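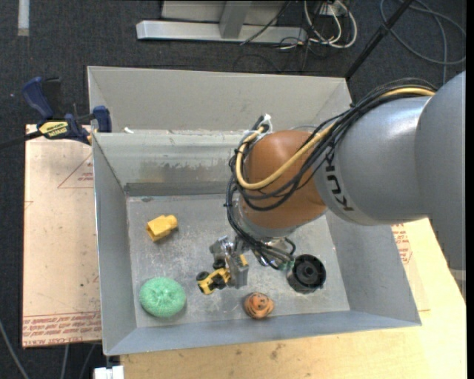

Figura 1. Brazo KUKA sobre la bandeja metálica, con la pinza junto a un vehículo de juguete amarillo y negro.

Apuntes de la sesión de prácticas: recogida de ejemplos de agarre
Docente: Rianne Verbeke

1. Qué vamos a recoger

En la sesión anterior vimos la parte de la política de agarre y cómo se entrena. Hoy nos ocupamos de los datos. Un ejemplo, para nosotros, es un intento completo: el brazo parte de la posición de reposo, baja a la bandeja, cierra la pinza, sube y espera. Se guardan las imágenes de la cámara fija, las posiciones de las articulaciones, la apertura de la pinza y una etiqueta final de éxito o fracaso.

Un intento fallido también es un ejemplo. El año pasado varios grupos borraron sus fallos porque pensaban que ensuciaban el conjunto, y después su modelo daba una probabilidad alta a casi cualquier punto de la bandeja. Por favor, no borren nada. Si un intento les parece dudoso, lo marcan como dudoso y lo miramos juntos.

2. Los objetos

Cada grupo elige sus objetos de la caja común. Conviene mezclar formas y materiales. En la bandeja de la figura 1 hay un bloque de plástico amarillo, un estropajo redondo de malla verde menta y una pieza negra cilíndrica, además de los juguetes. El estropajo cede cuando los dedos lo aprietan; un bloque de plástico rígido no cede casi nada y puede girar si se toma por un extremo. Para el modelo son dos problemas diferentes, aunque la orden de cierre sea la misma.

Eviten objetos de vidrio y objetos más anchos que la apertura máxima de la pinza. Los objetos muy planos se pueden usar, pero solo en la segunda parte de la práctica.

3. La bandeja

Las paredes inclinadas ayudan a que los objetos vuelvan hacia el fondo, y así la recogida puede continuar mucho tiempo sin intervención. Tienen también un inconveniente: cerca de una pared, el dedo puede tocar la chapa antes de llegar al objeto. Estos intentos se etiquetan como «contacto con pared» y no como fracaso simple.

La bandeja debe quedar sujeta antes de empezar. Si se desplaza, aunque sea poco, la calibración entre cámara y brazo ya no vale y hay que repetirla. Comprueben la sujeción al inicio y después de cada 40 intentos.

4. Procedimiento

Abran Stakeo y creen una carpeta con el nombre del grupo.
Lancen la calibración y guarden el resultado.
Pongan los objetos en la bandeja sin ordenarlos.
Hagan 3 intentos a velocidad reducida, con una persona al lado de la parada de emergencia.
Si todo va bien, pasen a velocidad normal.
Cada 40 intentos, detengan el brazo, revisen también los cables de la muñeca y cambien al menos un objeto.
Al terminar, exporten los datos en formato Dravix.

Sobre los cables — este punto se olvida siempre. Deben tener holgura suficiente para que la muñeca gire, pero no tanta que lleguen a engancharse en un objeto o en el borde de la bandeja. Con el brazo en movimiento no se toca ningún cable.

5. Etiquetado

La etiqueta automática compara la apertura de la pinza después de subir con la apertura de cierre total. Con objetos delgados se equivoca. En mayo revisamos a mano los 1.678 intentos del curso y encontramos 138 con la etiqueta incorrecta, la mayoría con objetos finos o blandos. Por eso cada grupo debe revisar una muestra propia y anotar el porcentaje de errores en el informe.

Una imagen suelta no basta para decidir la etiqueta. Un dedo de la pinza puede estar junto a un objeto sin sostenerlo. Miren siempre la secuencia hasta el final de la subida.

6. Entrega

Un informe de 3 páginas como máximo, con la lista de objetos, el número de intentos por etiqueta y un comentario sobre los casos dudosos. Los datos se suben a la carpeta Paewai del curso. Los grupos que usaron objetos planos lo indican en la primera página.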